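Guides > Data and training > Mixing head-view and hand-held demos for cloth folding

Getting a robot to fold a T-shirt is one of my favourite problems, mostly because a shirt never sits the same way twice. This tutorial covers the recipe we've settled on at Ladefoged for training a folding policy from two kinds of demonstration at once: views from head height, and close-up views from a hand-held gripper. It's simpler than it sounds, and you can get a first working policy in a few days if your recordings are tidy.

You'll need a dataset of each kind, one machine with a decent graphics card, and our two small tools. Tekach lines up the clocks and cuts recordings into episodes. Flirero does the training. If you've already followed the setup guide, both are installed.

Step 1: Decide what one fold is

Before recording anything, write down where an episode starts and where it ends. Ours starts with the garment flat and both hands clear of it, and ends when the hands are clear again. We split a T-shirt into four moves: left side in, right side in, bottom to middle, middle to top. Each move gets its own label. We tried one label for the whole fold back in August and the policy would happily stop halfway, with one sleeve in and the other still out.

Write the labels on paper and keep them where people are recording. Spelling matters, as Tekach treats "left_in" and "left in" as two different moves and will give you a very confusing summary.

Step 2: Record the head view
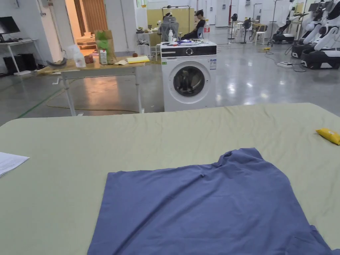
Head-height recordings are there to teach the policy where the garment is and which way it's facing. Aim to have the whole work surface in view for most of the episode, and let the garment land a bit differently each time. A slate-blue garment on a pale green cloth is a nice easy pairing to start with, because the outline stands out and the segmenter has very little to argue about. Don't iron out every bump, either. A bunched-up fold near the middle of the cloth is exactly what the policy has to cope with later, and a set made only of perfectly flat shirts falls over the first time it meets a real one.

Leave small clutter at the side of the table in some episodes and clear it in others. The same goes for whatever is in the background. If every recording has the same packet in the same spot, the policy can learn to use it as a landmark (ours did, and it was both annoying and pretty impressive!).

Record 110 episodes of the head view before you move on. Fewer will train, but the second fold gets shaky.

Step 3: Record the hand-held view

Now for the fun part. The hand-held gripper gives you what the head view can't, a close look at the cloth between the fingers right at the moment of the grasp. Anyone can pick one up and be useful within ten minutes or so.

A few habits that help a lot:

- Start each episode with the fingers fully open, then hold still for a second. Tekach uses that pause to find the start.
- Come in low and slide the lower finger under the edge of the cloth. Pinching from straight above grabs two layers more often than you'd like.
- Close slowly. The finger width is logged along with the video, and a snap shut leaves only a handful of useful samples.
- Open fully before you pull away, or the garment comes with you.

Change the surface as well as the garment. A soft surface gives under the fingers and a table doesn't, and you want the policy to have felt both.

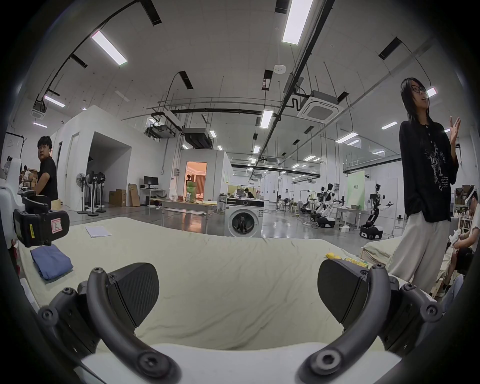 Keep the two kinds of recording in separate folders. Tekach will ask for both, and it names the episodes by folder, so mixing them now means sorting them by hand later. I've done that exactly once and it ate a whole Sunday.

Step 4: Align and trim

Run Tekach over both folders with the default settings. It'll print a summary of each label, with the shortest and longest episode. Look at the longest ones first. They're usually somebody stopping to chat with the gripper still in hand, and they should be trimmed or tossed.

Our last pass left 1,133 labelled moves across both views. Check a few by eye from every label. If the start looks late, increase the pause threshold a little and run it again.

Step 5: Train in two stages

Train on the hand-held moves first, by themselves. This stage is quick and teaches the grasp. Then load those weights in Flirero, add the head-view episodes, and train again with the two sources sampled evenly, whatever their sizes. That even sampling made the biggest difference of anything we tried. Without it the bigger folder wins and the other view is more or less ignored.

Keep the image crop the same in both stages. Change the colour jitter if you like, and be generous with it, or your policy will only ever fold blue shirts.

Step 6: Test on the robot

Run each move alone before you chain them. Put the garment down by hand, start the move, and score it as done, partly done or missed. We give every move up to 5 tries and shift the garment a few centimetres between them. Keep one garment out of training entirely and test on that too.

Chain the moves only once each one is reliable alone. Watching the first full fold go through is a great feeling, even when the result looks like something from the bottom of a hockey bag.

If something goes wrong

The gripper closes on air: your cloth is probably sitting higher or lower than anything in training. Record a short batch at the new height and repeat the second stage.

The fold goes in the wrong direction: check the labels for left and right. People standing across the table from each other will swap them without noticing.

The robot hovers and never commits: too many episodes with a long pause at the start. Trim them harder in Tekach.

Everything worked yesterday: look at the lighting, then look at the camera mount. Ours are Dimimport clamps and they like to be snugged up every morning.

Next up is the guide to trousers, where the moves are fewer but the cloth is heavier and the waistband has a mind of its own.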